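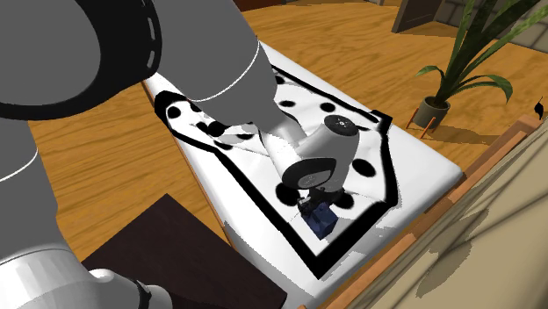
Simulated arm and gripper over a dark blue block on a dotted cloth, one of the tabletop layouts used in the planning work.

Grelldale Handling Project
Progress report to the Comia Fund, equipment planning stage
Prepared by Heledd Hughes, Apr 13, 2023

The project remains within its approved budget. No hardware has been purchased to date. The plan agreed in February was to settle the choice of arm and gripper in simulation before any order was placed, and that work is now well advanced.

Simulation
Dinesh Rathnayake and Mabli Rowlands have built 13 tabletop layouts. Several include loose fabric under the item to be picked, as rumpled cloth is common at the Grelldale packing benches. Each layout will be run 2,000 times with each candidate gripper. Runs with the narrow fingers are complete; runs with the wide fingers are still in progress.

Quotations
Four suppliers were invited to quote. Pullance and Benmoussa have replied in full. The Pullance price covers delivery, mounting and operator training. Benmoussa lists training as a separate item, and Habibur Liyanage has asked for a revised figure so that the two can be compared on equal terms. The other suppliers have asked for more time.

Budget
Spending in this period was limited to staff hours and software licenses. We request approval to move $2,000 from the travel line to spare gripper fingers, which neither quotation includes. The total award would not change.

Matters outstanding
The floor survey at Grelldale has been delayed — the building manager has yet to confirm access. Until it is done we cannot fix the position of the arm or the cost of guarding. Þórey Ingvarsson will send the survey results to the Fund separately, together with the revised Benmoussa quotation.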